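About Us

Enon is a wooden block company, or near enough. We say near enough because over the years we have also sold a spinning top, a calendar and, for one regrettable August, a board game with a rule book longer than the box. The blocks paid for all of it. They still do, and they have never once mentioned it.

We started in Drambridge in a former shoe repair shop with two workbenches and a front door that had to be lifted slightly before it would open. Davina Crichton, who founded the company and still runs it, had been teaching second grade for a while and had grown tired of classroom blocks that arrived in a handsome box and left it within the hour, never to return. She wanted a set that could survive being put away by seven-year-olds. This is a lower bar than it sounds and almost nothing on the market cleared it.

Her first idea was a chest with fitted slots. Every block had its place, and you could see at a glance which one was missing. Her students hated it. One boy told her it was like doing a puzzle you had already finished. Davina took the chest home, where it now holds gloves.

Her second idea was a bin.

We've been in the bin business ever since, and we've grown to respect it. A bin doesn't care which way up a block is. It accepts blocks from a distance. It can be filled by a child who is looking at something else entirely, and you'd be surprised how many of our customers' children fall into that category. Our standard set, the Prullovico, comes with 97 blocks and two bins: one to play out of and one to put things away in. People write to ask why they need the second. Then they use it for a week and write to ask if they can buy a third.

The two-bin business came out of a game Davina played with her class at the end of the day. Everything started in one bin and had to finish in the other, one color at a time. Red first, usually, on the grounds that red was winning. It took longer than tipping the whole lot in, and the children would do it happily, whereas they would not tip the whole lot in for love or stickers. We don't pretend to understand this. We print the game on a card and put it in the box.

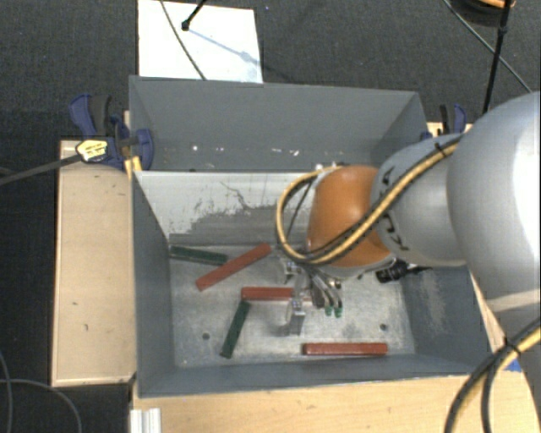

Plain rectangles make up most of what we sell. Every few years somebody joins the company and proposes a more exciting shape, and we let them, partly out of courtesy and partly to see what happens. The arches did fine. The wavy ones did not. A small cylinder called the Innes had a loyal following among cats. But when the sets come back to us for repair (we do repairs, see further down), it's the rectangles that have the worn corners and the tooth marks, and we take that as a vote.

On color we are stubborn. We offer red, green, natural and a blue that took six tries to get right. Our green is darker than people expect. We get letters about it. One gentleman called it "a green for accountants," and we have since hired an accountant, who likes it very much. Darker paint hides scuffs, and it makes the red look redder when the two are lying in the same bin. We have tried a brighter green on the office staff and they asked for it to be taken away.

There are no pastels. We made a set of pastels once and would rather not go into it.

Where we are now

We left the shoe repair shop when the sanding bench and the packing bench could no longer be used on the same day. Since 4 January 2018 we have been at the far end of Mill Row, in a building that used to store seed, and in damp weather it still smells like it. The woodshop is on the ground floor. The office is upstairs, along with a table for sorting returned sets and a chair nobody will admit to buying.

Most of the wood is maple, with some beech when the maple supplier stops answering the phone. Blocks are cut, sanded, painted and sanded again, then left alone overnight. Being left alone is the step we had the hardest time learning. Our early blocks were picked up too soon by enthusiastic people, and there are still sets out there bearing Davina's thumbprint. If you have one, it isn't worth anything. We've been asked.

Repairs and orphans

If a block splits, send it to us with a note and we'll send one back in the same size and color. You pay the postage one way and we pay it the other. We do not ask what happened. You're welcome to tell us, and many people do, at length, generally casting blame on a brother.

We also sell single blocks, a service we call Orphans because Davina named it before anybody could stop her. Tell us which one went down the heating vent and we'll find you its twin. Sets going back to our first year are all cut to the same measurements, so an old block and a new one will stack without a wobble, although the old one will look as though it has seen things.

Schools

Schools get a bigger version of the same idea: 497 blocks, more bins, and a printed card for each bin in type large enough to read from across a room. We can supply up to 6 extra bins with an order. Teachers always take all of them. We suspect some are used for lunch.

If you teach within driving distance of Drambridge, Davina will come and show your class the one-color-at-a-time game herself. She brings her own blocks and takes them home again. She is strict about this and has been known to check pockets, including the teacher's.

Visiting

The shop counter is open most mornings, and afternoons if the lights are on. There's a bench by the door with a bin of seconds on it, blocks with a knot in the wrong place or a drip in the paint, and you can fill a paper bag for a few dollars. Children tend to choose the ones with the drips. Parking is behind the building. The sign says Deliveries Only, but we put it up ourselves and you can ignore it.

To reach us, write to the shop address on the back of any Enon box. Wholesale questions go to Davina. Complaints about the green also go to Davina, who keeps them in a bin.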